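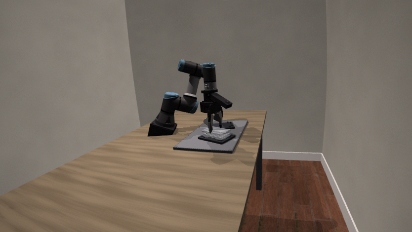

Chapter 3
Measuring Religious Attendance

3.1 The problem of self-report

Surveys that ask people how often they attend worship services usually produce higher figures than counts taken at the door. The gap has consequences for any study that treats attendance as a predictor of health, voting or family size. This chapter sets out the main methods of measuring attendance, the errors associated with each, and the adjustments in common use.

A respondent who is asked "How often do you attend?" must recall a pattern, average it and fit the result to a fixed set of answers. Some report what they regard as their normal behaviour, including weeks when illness or travel kept them at home. Time diaries avoid part of this error by asking for all activities on a given day without mentioning religion.

The Resholm study, used throughout the chapter, compared the two approaches. Naqvi and Arruda recruited 175 adults from one town, of whom 170 completed both a questionnaire and a diary. Respondents aged under 25 were analysed separately. Fieldwork ended in December, and the authors caution that seasonal services may have raised attendance in the final weeks.

3.2 Terms used in this chapter

Affiliation: the religious group, if any, that a person names as their own.

Attendance: physical presence at an organised service. Weddings and funerals are excluded unless stated otherwise.

Headcount: a tally of persons present, made by an observer. A headcount cannot separate members from visitors, and it records a person who attends two services twice.

Section 3.3 begins with the headcount, the oldest of the methods.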